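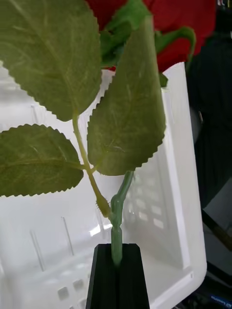

Danai Margaritis
Contributing editor, decorative arts and household materials

Artificial flower

An artificial flower is an imitation of a natural flower, made for decoration, display, costume or ceremony. The term covers single blooms, complete stems with foliage, and loose leaf sprigs sold for use as filler. Materials have included paper, silk, cotton, wax, feathers, shell, glass, leather and, from the twentieth century onward, several kinds of plastic. The rose is among the forms most often copied.

Terminology

In the trade, "silk flower" is commonly used for any fabric bloom, whatever the fiber. Most goods sold under that name are polyester. "Permanent botanical" is a broader trade term that also takes in dried and preserved plant material. A "stem" is the basic unit of sale and may carry one head or several. A stem with many short branches joined at a single base is called a bush. A "pick" is a short piece meant to be pushed into an existing arrangement.

History

Flowers of linen and painted papyrus are known from ancient Egypt, and wreaths with metal leaves were made in the Greek and Roman world. In China, silk flowers were worn at court before they became general ornaments. Italian workshops were producing fabric flowers by the late Middle Ages, and the craft later took hold in France, where it was divided among specialists. One worker cut petals, another dyed them, and another assembled the heads.

During the nineteenth century the main customers were milliners and dressmakers. Petals were stamped from starched cloth with iron cutters, shaped with heated ball tools, and glued or bound to wire. Wax flowers, kept under glass domes, were a common parlor craft in the same period, and printed manuals for amateurs were widely sold.

Molded plastic changed the trade after the Second World War. Polyethylene could be injected into a mold to form stems, calyxes and leaves in one step, and whole plastic flowers became cheap household goods. Polyester fabric petals mounted on plastic stems followed, and this mixed construction remains the usual one.

Construction of a rose stem

A typical artificial rose consists of a head, a calyx, a stem and two or more leaf sets. The head is built from flat petal layers, each a ring of joined petals with a hole at its center. The layers are threaded onto a plastic peg in order of size, the smallest first. The outer layers are often heat-pressed so that the edges roll back.
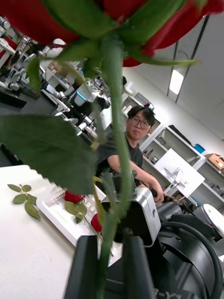

A red rose with green sepals and a serrated leaf on the stem.

The calyx is a green cup with pointed sepals. It is pushed up beneath the last petal layer and holds the stack in place by friction. In cheaper goods this is the only fastening, and the head can be pulled off by hand. Better goods have a drop of adhesive at the peg.

The stem is generally polyethylene molded over iron wire. The wire lets the stem hold a bend. Nodes are molded into the plastic at intervals, partly for appearance and partly to provide a socket for side branches. Leaves are die-cut from printed fabric or molded whole. Where fabric is used, a plastic rib is bonded to the underside to stiffen the leaf and carry the central vein. Serrated margins are cut by the die in the same stroke as the outline.

Color

Petal cloth is dyed in the roll or printed after cutting. Roll dyeing gives an even color through the fiber, while printing allows a shaded center or a darker edge. Deep reds are prone to fading in sunlight, and a red that looks correct in daylight may appear brown under some lamps. Domnica Stanciu's handbook The Made Flower recommends judging reds under the lighting in which they will be displayed.

Grading and stock codes

No single grading system is in general use. Suppliers group their goods by head diameter, stem length and number of petal layers. The Drelard catalog lists red roses in two grades, which differ in the number of petal layers and in the finish of the stem. Its long-stemmed garden rose, stock number 2146, has seven petal layers. Flornine, a competing line, grades by cloth weight and does not publish layer counts.

Arrangement

Artificial stems are arranged by much the same rules as fresh ones, with some differences in handling. No water is needed, so any vessel will serve, and the base may be filled with dry foam, sand, gravel or clay. Stems are shortened with wire cutters, as the core damages ordinary floral scissors. Cut ends are sharp and are usually bent over or capped with tape.

Stems leave the carton compressed and must be shaped before use. Side branches are opened outward from the node, leaves are turned face up, and petals are loosened from the outside in. Rosalie Bühler, a teacher of display work, advises laying out all the material on a plain surface before the first stem is placed – line flowers, focal flowers and sprigs together – so that lengths can be compared.
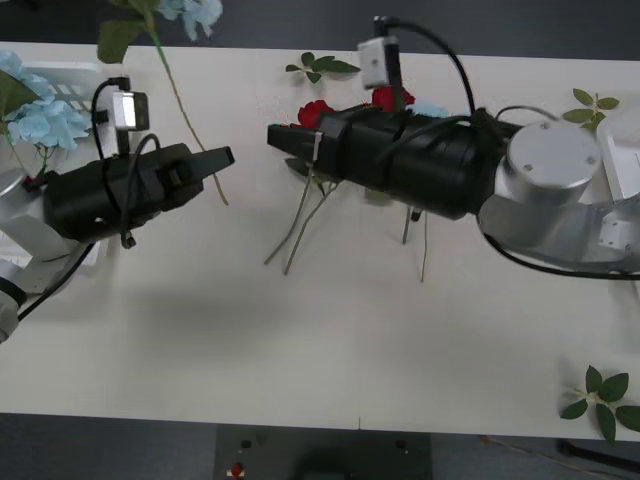
Artificial flowers, cut stems and leaf sprigs on a white table.

Care

Dust is the main cause of deterioration indoors. It is removed with a soft brush or cool air. Fabric heads may be wiped with a barely damp cloth if the dye is fast, which should be tested on the back of a leaf. Molded plastic can be washed in mild soap. Stems in storage are laid flat or hung by the base, away from heat.

See also: Dried flower; Floral foam; Millinery; Wax flower

Last revised 1/18/23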